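Search this site Enter keywords Go

Holroyd House renovation – progress report, September

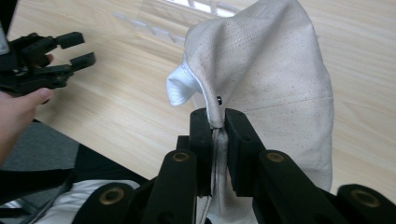 Off-white canvas on the wooden tabletop

Hi Carol,

Bit of a long one this time, sorry, but a lot has moved since you last walked through with me.

The big news is the living area. The wall between the old kitchen and the sunroom is gone and the new beam is in, and the light in there is gorgeous now (you really need to see it before lunch, when it comes right across the floor). Darren Haslam's crew took nine days over it. I'd allowed seven, so that pushed the plasterers back, but they were decent about it and started on the Wednesday.

Colours are settled downstairs. We went with the warm grey for the hall and a softer clay tone in the dining room – I know you were leaning towards the green, and I did paint up four sample boards, but it fought with the brick every time. Happy to argue about it when you're over!

Kitchen joinery is the one I'm watching. Callum Dawber has the carcasses finished at his workshop and the doors are still to come. The Kindus handles turned up in the wrong finish and have gone back. Trotik are supplying the pendants and can't give me a firm date yet, so I've asked the electrician to leave the wiring capped and move on to the bathroom.

On money, we're still inside the grant for the heritage rooms. The extra on the beam came to $811, mostly for a second day of propping, and I've taken it out of contingency. Cyril Parsons has the invoice if you'd like a copy. I haven't touched the furnishings budget apart from the Skirkum rug deposit you approved.

Two things I need from you:

- a yes or no on keeping the original fireplace tiles. Three or so are cracked and I'd keep them anyway
- your signature on the variation for the beam, which Kelly will email over

Next up is floor sanding, then the second coat upstairs. The back verandah waits until the floors have cured.

Cheers,
Kelly Pilkington

Recent reports
Holroyd House: demolition and first surprises
Holroyd House: choosing the brick
Verandah drawings, second round
Skirkum rug samples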